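阅读时间:8分钟

本站使用Cookie来记住您的语言和登录状态。继续浏览即表示同意。[接受] [设置]

Tresov 双视角门控模块(研究版)

给已经有机械臂、有腕部相机、再加一个外部相机的实验室用。不卖臂,不卖夹爪,不卖相机。卖的是中间那一层:每个控制周期决定听哪个相机的,听多少,什么时候谁的都别听、先停。

方法叫Berrada,论文里也是这个名字。模块叫Tresov。两个名字老有人搞混,写邮件来问“Berrada多少钱”。Berrada不要钱,代码在仓库里,自己编译自己跑就行。Tresov是把它装进盒子、带时钟同步、带日志、带技术支持的那个东西。

页面更新:1月27日,周一。旧的规格表作废,以这一版为准。

它解决什么

外部相机看得全,但是手一伸过去,目标就被前臂和腕部挡住。腕部相机看得近,可是离远了什么也对不上,离得太近又只剩下一片颜色和两根手指。大家常见的做法是把两路图像都编码,拼起来,扔给策略网络,让它自己学。能学。数据够多的时候学得还可以。

问题出在换桌子、换灯、换背景的时候。拼接的策略会偷偷依赖其中一路,平时看不出来,那一路一坏就整个垮掉。我们自己就是这么栽的,Umut Kozan调了很久的学习率,最后把外部相机的线拔了,策略照跑,动作几乎一样。等于那一路白装。

Berrada的做法:两路各自出一个动作建议,各自再出一个“我现在有多看得见”的分数。分数不是人标的,是训练时拿遮挡和降亮度做出来的:遮得越狠,这一路的建议和示教动作差得越远,分数就该越低。然后门控按分数加权。两个分数都低,就减速,再低就停。

没了,就这么点东西。难的是让分数老实。 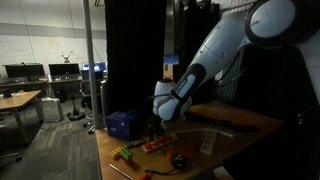
分数要老实,训练环境就不能太干净。纯色背景加一个目标,外部相机那一路永远自信,换个地方马上出错。所以我们建议工作台上照常放杂物,别收拾。像这张木台面,带红色圆柱销的小木板旁边就放着黄的绿的积木块、一个深蓝色纸盒,靠近前沿还有一把黑橙色的卷尺,夹爪悬在台面上方的时候,外部视角里同时有一堆形状和颜色在抢注意力。这种场面下分数还稳,才算数。后面挂不挂黑色帘子看各家条件,挂了外部那一路会好学一些,但是请同时录一部分不挂的。

两种干扰的区别要讲一下。背景杂物是“看得见但是看错”,遮挡是“根本看不见”。门控分数只管后一种。前一种归各路自己的策略头管。把两种混在一个分数里我们试过,Salma Hegazy当时就反对,后来结果也确实不行:分数在杂物多的时候整体往下掉,臂动不动就减速,一上午干不了几件活。

模块里有什么

一块主控板,封在金属壳里,被动散热,没有风扇。放相机旁边不会引入震动。
相机触发线两根。外部一根,腕部一根。
安装底座和螺丝。螺丝是公制的,英制的另说。
预装的推理程序,带示例权重。示例权重只用来确认装好了,别拿它去干正事。
日志程序。每个周期记两路建议、两个分数、最终动作,还有急停状态。
纸质快速指南一份,写得比本页规矩。

不含:相机、臂、夹爪、训练用的工作站、网线。网线真的不含,别再问了。

接口

相机这边走USB或者网口都行,需要支持硬件触发。只有软件时间戳的相机也能接,精度自己负责。机械臂这边只要能收末端速度指令就能用,关节速度也支持,配置文件里改一行。只能收位置指令的老控制器目前不行,在做了,没有时间表。

分数可以单独订阅。有的组不想让我们的门控碰他们的动作,只想看分数曲线,可以,配置里把gate设成observe,模块就只看不动手。

低照度这块

问的人最多,单独写。

腕部相机跟着手走,手伸到哪儿影子就跟到哪儿。外部画面看着亮堂堂的,腕部画面可能已经快全黑。人看外部那一路,觉得“这不是挺亮吗”,然后怪腕部策略不行。请两路一起看,一定要一起看。

自动曝光建议关掉。开着的话,白色的大件一进画面,曝光往下一压,旁边的深色东西全没了,分数会跳。关掉之后画面整体偏暗,但是暗得一致,网络能学。增益固定,白平衡固定,换灯以后重新标。

颜色是个陷阱。暗的时候饱和度高的物体还是很显眼,策略就会抓着颜色不放,位置反而估得马虎。Nesma Belkadi的消融就是冲着这个去的:训练时随机打乱腕部图像的色相,只打乱一部分。全打乱不行,有些任务就是要按颜色分的。打乱一部分之后,靠边缘和靠颜色的权重会匀一点,分数也没那么爱虚高。

还有手指。夹爪手指永远在腕部画面里,占掉下面一块,挡着目标的时候门控应该知道。我们原来给手指做了固定掩膜,换了夹爪就得重画,烦。现在改成让网络自己看,训练时把不同开合宽度都录进去,掩膜取消了。旧配置文件里的finger_mask字段还会读,但不起作用,下个版本会报警告。

像腕部视角里这样一排圆柱挨个排在白色长条上、手指的暗影已经压到下方的画面,就属于我们要求必须录进训练集的类型。亮的只有白色表面和圆柱本身的颜色,其余几乎沉在阴影里,分数在这里该降一点,但是不该降到停。

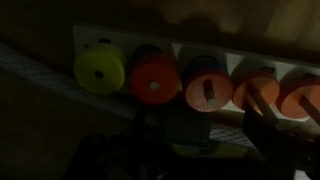 测得怎么样

先说清楚:下面都是我们自己在自己的台子上测的。别家测的结果欢迎寄来,好坏都挂。

对照是直接拼接,同样的示教数据,同样的编码器,只换中间那层。任务有插销、取放、沿槽滑动这几类。

正常光照、无遮挡:两种方法没有差别。要是您的工位永远是这种条件,别买,省点钱。

外部视角被前臂挡住:门控好,而且好得稳定。接近阶段用外部,挡住以后权重往腕部走,过渡大约符合预期,曲线是平的。早期版本过渡的时候末端会抖一下,是两路建议在切换点不一致造成的,后来加了低通,抖没了,代价是响应慢一点点。嫌慢可以调,参数叫blend_tau。

腕部变暗:门控好,但没有前一种那么明显。原因是到了插入那一步,外部视角本来就帮不上什么忙,权重给过去也是白给。这种时候正确的动作是减速,不是硬切。我们现在默认减速。

两路都差:拼接的策略会继续走,有时候运气好走对了。门控会停。所以单看成功率,这一栏门控反而低。Eirini Ververidis坚持这一栏必须原样放在论文里,不加脚注。我们同意。停下来算失败,撞上去也算失败,表里看不出区别,实验室的人自己心里有数就好。

换场地:模块搬去Haltoncombe跑过一轮,台面高度不一样,灯也不一样。没有重新训练,只重新标了相机。插销掉得不多,沿槽滑动掉得厉害,主要是反光,那边的槽是金属的,我们训练集里没有金属槽。补录之后回来了。教训就是材质要录全,代码救不了数据。

没测过的

透明物体。没测。
软的东西,布、线缆。没系统测,别信别人转述的说法。
双臂。架构上能接,分数会变成更多路,没验证过。
室外。不要。
传送带上移动的目标。有用户在试,结果我们还没看到。
人和臂同一个工作区。本模块不是安全设备,没有任何安全认证,急停请走您自己的回路。这一条请读两遍。

装的时候注意

1. 先固定外部相机,再标定,再装腕部。反过来做也能装,就是容易碰歪外部那台。

2. 外部相机要拍得到整个台面,也要拍得到前臂挡住目标的那一刻。很多人为了“视野好”特意把相机摆在挡不住的地方,那门控就学不到东西。

3. 腕部线缆留余量,顺着臂走,转到极限位置看一遍会不会拽。线被拽松是返修里最常见的故障,占了大头。

4. 触发线别和电机线捆一起。

5. 开机先跑observe模式,手动拖着臂走几圈,看两条分数曲线。手盖住腕部镜头,腕部分数应该立刻掉。不掉就是线接反了,或者两路相机在配置里写反了。

6. 曲线正常了在切到active。第一次切的时候手放在急停上。

7. 录示教的时候日志一直开着。硬盘满了它会自己停录,不会提醒,这是个已知毛病。

数据要录多少

看任务。说个经验:与其多录顺利的,不如多录别扭的。挡着的,暗的,手指差点碰到旁边东西的,示教的人自己犹豫了一下的。顺利的轨迹长得都差不多,录再多分数也学不到新东西。

遮挡增强是训练时自动做的,但是假遮挡替代不了真遮挡。黑方块盖在图上,和前臂真的从上面伸下来,边缘、影子、运动方向都不一样。我们的做法是真假都要,真的少一点也行,不能没有。

示教的人最好换着来。同一个人录的接近角度太像,腕部那一路会以为世界上只有一个接近角度。

常被问到

能不能只用腕部?
能,那您不需要这个模块。

能不能接深度相机?
外部那一路可以,深度当作额外通道。腕部太近,大多数深度相机在那个距离没有读数,分数会一直很低,属于正常表现。

分数有没有物理含义?
没有。它只在同一套权重内部可比。拿两个实验室的分数放一张图上画,没意义,已经有人这么干了。

和大模型策略能不能一起用?
可以,只要能出动作建议。推理太慢的话门控会用旧建议,配置里设一个过期时间,过期就当看不见处理。

能借用吗?
高校可以申请短期借用,先填表。表在下载区,格式有点老,用旧版办公软件打开不会乱。

论文怎么引?
引Berrada那篇,通讯作者Svetozár Machala。注意名字里的á别丢。用了模块的话在方法里写一句Tresov和固件版本号即可,不用致谢我们。

版本和供货

现在发的是固件2。固件1的用户可以免费升,升之前先导出配置,升级程序会覆盖它,对,这个设计不好,已经在改。

权重格式两个固件不通用,附了转换脚本。转完请再跑一次observe。

下一批7月出,这一批剩的不多,先下单的先发。订单由Bridska处理,发票、报关都找他们。技术问题别找他们,他们会转给我们,白白多绕一圈,直接走下面的支持表单,附上日志。没有日志的问题我们基本上只能猜。

保修不含:自己拆过壳的,触发线接了高电压的,泡过水的。

下载区

快速指南(PDF)
配置文件模板
固件1到固件2权重转换脚本
借用申请表
原始评测日志,含失败的那些,体积比较大,请用有线网络下

订阅更新通知:填写邮箱,只发固件和勘误,不发广告。[订阅]

联系我们 | 支持表单 | 隐私说明 | © Bridska 保留所有权利 | 返回顶部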